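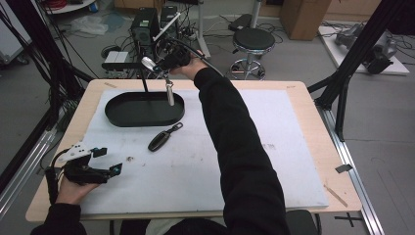
How to Budget for a Hand-Held Gripper Station

Filed under: Planning and purchasing

A bench where one person works with a pair of hand-held grippers costs less than a robot cell, and that makes it easy to under-plan. The grippers get a careful quote and everything else gets a single line marked "misc." By the time the station is running, the misc. line has often grown past the grippers. The steps below put the money where it will be spent, in the order you will need to decide things.

These notes assume one operator, one table, and small objects such as trays, keys, and light metal parts. If you are planning for two operators, do the whole exercise once and then double only steps 2, 3, and 5.

Step 1. Write the task list before the parts list

List the objects the operator will pick up and the motions they will make. Keep it to one page. Our last list had 20 tasks on it, and 7 of them needed nothing beyond a flat surface and the objects themselves. Those went first.

Next to each task, note the smallest object and the longest reach. These two columns settle the finger size and the table size. A task that needs a part held steady in one gripper while the other lowers something over it will need a full pair, so mark those as well.

Step 2. Price the grippers as a pair, with spares

Get quotes from at least two suppliers. We asked Andura and Grimley. Ask each of them for:

The price of one gripper and the price of two
Replacement finger pads, by the set
The mounting plate on top, if you plan to attach anything to it
The cable, its length, and the price of a longer one
Repair terms and who pays shipping

Pads wear out, so put them under consumables and not under equipment. If your purchasing office treats the two differently, this also keeps a small reorder from needing a capital request.

Check the cable length against your real table. Measure from the computer, up the side of the frame, and across to the far corner of the work surface, then add slack for the operator's arm. A cable that is long enough on paper can still pull at the wrist when someone reaches across.

Step 3. Plan the table and the frame

You need a table that does not rock, a plain board to cover it, and framing on both sides if you want to hang things or bolt things down. A white board gives good contrast with dark objects and it shows scuffs early. Budget for replacing it. Boards are cheap, and a marked surface is a nuisance if you need sessions to match each other.

Aluminum framing is sold by length, plus brackets and fasteners. The brackets are what people forget. Ask for a full cut list in the quote, including end caps and feet, and have the supplier do the cutting unless you already own a saw for it.

If the station may later hold a robot arm, say so now. A heavier frame costs more up front, but replacing a light one means taking the whole station apart.

Step 4. Computer, power, and cables

Give the computer its own line. Then add separate lines for:

Storage, both in the machine and for backup
Power strips and any electrical work
Cable ties, sleeves, and floor covers
Spare cables of every type you use

Decide where the computer will sit. On the floor beside the table is the usual answer, and it works, but the cables end up there too. Set aside money for a small shelf or cart and an afternoon to route everything. We put this off on our first station and paid for it in unplugged connectors.

Step 5. Seating and floor space

Buy a stool with adjustable height and a foot ring. Have the operator try it at the actual table if you can. Some tasks go better standing, so leave room to push the stool out of the way.

Tape the floor to mark where the table belongs. Tape costs next to nothing, and it lets you put the table back in the same place after it has been moved for cleaning.

Step 6. Objects and fixtures

Props are a real cost. Trays, containers, keys, rods, and stands are cheap one at a time, but you will want duplicates, and you will lose some. For the Gidey station we bought three of everything small and two of everything large — the three were not enough.

Keep a bin for each task and label it with the number from your task list.

Step 7. Labor and setup time

Count the hours for assembly, for cable routing, and for training the operator. We allowed 9 working days for the Mullura station from first delivery to first full session. Two of those went to waiting for a missing bracket.

Train on the easy tasks first. Lowering a hanging metal part over a tray takes more practice than moving a tray, and the schedule should reflect it.

Step 8. Add the reserve and set the order

Add 20 percent to the total and keep it as its own line. Don't spread it across the other lines, where it will get spent without anyone noticing.

Order in this sequence: framing and table, computer, grippers, props. Framing usually has the longest lead time, and grippers that arrive before there is a bench will sit in a box while the warranty runs. Pads and spare cables can go on the same order as the grippers to save on shipping.

Keep the task list with the budget. When someone asks in January why a line is there, you can point to the task that needs it.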